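Ticket 291 – Etikettendrucker Versand druckt leer / verschiebt Zeilen
Gemeldet von: Nasrin Yazdani, Londer Versand
Bearbeiter: Davoud Zamani
Angelegt: 9. Februar 2019
Prio: hoch

Meldung:
Drucker an Packplatz 2 spuckt seit heute früh leere Etiketten aus. Erst jedes dritte oder vierte, jetzt fast jedes. Wenn was drauf ist, sitzt der Barcode zu tief, die untere Zeile fehlt. Scanner nimmt es nicht. Rolle gewechselt, aus- und angemacht, gleiches Ergebnis. Wir haben bis heute Abend noch 850 Sendungen, bitte schnell. N. Yazdani

08:40 DZ
Ticket übernommen. Rückfrage an Nasrin: welche Rolle ist drin, alte oder neue Lieferung? Welche Software, Hestenum direkt oder über das Webportal? Leuchtet vorne was rot?

08:52 NY
Neue Rolle, die aus dem Karton von Cordeiro. Druck aus Hestenum wie immer. Lampe ist grün, blinkt aber nach jedem leeren Etikett einmal orange.

09:05 DZ
Orange einmal = Lücke nicht gefunden, also Sensor oder Material. Bitte Deckel auf, Rolle raus, Sensor mit dem trockenen Pinsel aus der Schublade sauber machen. Nicht mit Alkohol, nur den Kopf. Danach Kalibrierung: Vorschubtaste halten bis er zweimal blinkt, loslassen. Er schiebt dann ein paar leere durch, das ist normal.

09:31 NY
Gemacht. Vier gute, dann wieder leer. Barcode immer noch zu tief.

09:34 DZ
Bitte mal mit alter Rolle gegentesten falls noch eine da ist. Sonst an Packplatz 1 eine klauen.

09:50 NY
Alte Rolle von Platz 1 drin. Leere Etiketten sind weg. Barcode sitzt trotzdem zu tief, untere Zeile fehlt.

09:58 DZ
Ok, dann sind es zwei Fehler. Trennen:
a) leere Etiketten -> hängt an neuer Rolle
b) Versatz -> hängt nicht an der Rolle, eher Treiber oder Vorlage

Zu b) schaue ich per Fernwartung drauf. Nasrin bitte nichts mehr drucken bis ich mich melde.

10:15 DZ
Fernwartung auf Packplatz 2. Treiber steht auf Format 100 x 150, Vorlage in Hestenum auch. Passt. ABER: im Treiber Versatz oben auf 7 mm. An Packplatz 1 steht da 0. Wer hat das verstellt? Egal. Auf 0 gesetzt, Testdruck.

10:19 NY
Testdruck gut! Alle Zeilen da. Scanner piept.

10:22 DZ
Super. Noch zehn echte drucken und schauen obs hält.

10:40 NY
Acht gut, dann wieder Versatz. Gleiche Stelle.

10:44 DZ
Hm. Nachgesehen: Treiber steht wieder auf 7. Irgendwas schreibt den Wert zurück. Verdacht: Finero, das holt sich beim Abgleich die Druckerprofile vom Server. Profil auf Server prüfen, dafür brauche ich den Adminzugang, liegt im Tresor.

11:20 DZ
Adminzugang da. Im Finero gibt es zwei Profile für den Platz, "Pack2" und "Pack2_neu". Das zweite ist vom August und hat die 7 mm drin, damals gab es mal die Etiketten mit dem Logo oben. Wurde nie gelöscht. Seit dem letzten Update nimmt der Client anscheinend das jüngere Profil statt das zugewiesene. Pack2_neu deaktiviert (nicht gelöscht, falls wir das noch brauchen), Abgleich von Hand angestoßen, Treiber nochmal auf 0.

11:26 DZ
Zwei Abgleiche abgewartet, Wert bleibt bei 0. Nasrin bitte wieder drucken, mit der ALTEN Rolle.

11:45 NY
Läuft. Kein Versatz mehr. Die alte Rolle reicht aber nicht für alles, ist nur noch halb voll.

11:48 DZ
Jetzt zu a). Bitte einmal von der neuen Rolle das Aufkleberchen innen am Kern ablesen, Artikelnummer und was bei Lücke / Marke steht.

11:59 NY
Da steht "Black Mark". Auf der alten steht "Gap".

12:03 DZ
Da haben wirs. Falsche Sorte geliefert, die neue Rolle hat schwarze Markierungen auf der Rückseite und unser Drucker steht auf Lücke. Geht aber, man muss nur umstellen: Treiber -> Medien -> Sensortyp -> Marke. Dann nochmal kalibrieren wie vorhin. Wichtig: bei Rollenwechsel zurück auf alt auch wieder zurückstellen, sonst druckt er genauso leer.

12:10 DZ
Noch was, weil Nasrin am Telefon gefragt hat ob man den Drucker zum Umbauen rüber an den großen Tisch stellen kann: ja, erst am Schalter aus, dann Netzteil, dann USB. Beim Anstecken umgekehrt. Nicht unter Last abziehen, wir hatten letztes Jahr schon mal einen defekten Kopf.
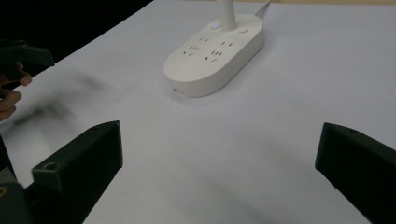 Und beim Zurückstellen denselben USB-Port nehmen wie vorher, sonst legt Windows den Drucker als Kopie 1 an und die Vorlage findet ihn nicht mehr. Falls doch passiert: nicht selber löschen, kurz anrufen.

12:38 NY
Drucker umgestellt, Sensor auf Marke, kalibriert. Erst ging gar nichts, dann gesehen dass ich nicht auf Übernehmen geklickt hab. Jetzt druckt er sauber, 20 Stück ohne leeres.

12:41 DZ
Sehr gut. Lasse Ticket offen bis heute Abend.

13:15 DZ
Mit Cordeiro telefoniert. Bestellt waren Gap-Rollen, auf dem Lieferschein steht auch Gap, im Karton liegt Black Mark. Die tauschen den Rest um, angebrochene Rolle dürfen wir behalten. Abholung wird noch mitgeteilt. Karton bitte zur Seite stellen und mit Edding beschriften damit keiner die an Platz 1 einlegt. Rollen haben bis zu 2.000 Etiketten, die eine sollte also für heute locker reichen.

15:50 NY
Zwischenstand: läuft durch. Einmal Papierstau, war aber unser Fehler, Rolle saß schief.

17:35 NY
Alles raus. Keine leeren mehr, kein Versatz. Danke Davoud!

17:42 DZ
Schließe auf "gelöst". Offen für nächste Woche:
- Finero Profile aufräumen, an den anderen Plätzen liegen bestimmt auch noch alte rum
- beim Hersteller nachfragen warum der Client das falsche Profil zieht, evtl. Update zurücknehmen
- Zettel an Packplatz 2: Rollensorte prüfen, wie Sensortyp umstellen
- Ersatzrollen Gap nachbestellen, mindestens ein Karton auf Vorrat
- Packplatz 1 Treiberversion notieren, war beim Vergleich eine andere als auf 2, stört gerade nicht

Status: gelöst
Kategorie: Drucker / Etiketten
Ursache: altes Serverprofil (Versatz) + falsches Material (Leerdruck)

Zuletzt bearbeitete Tickets
Scanner Wareneingang koppelt nicht nach Akkuwechsel
Hestenum: Lieferschein ohne Absenderadresse
Kennwort zurücksetzen, Konto Retouren
Finero Abgleich bricht nachts ab
Waage Packplatz 3 zeigt Minuswert
Zweiter Monitor Büro Versand bleibt schwarz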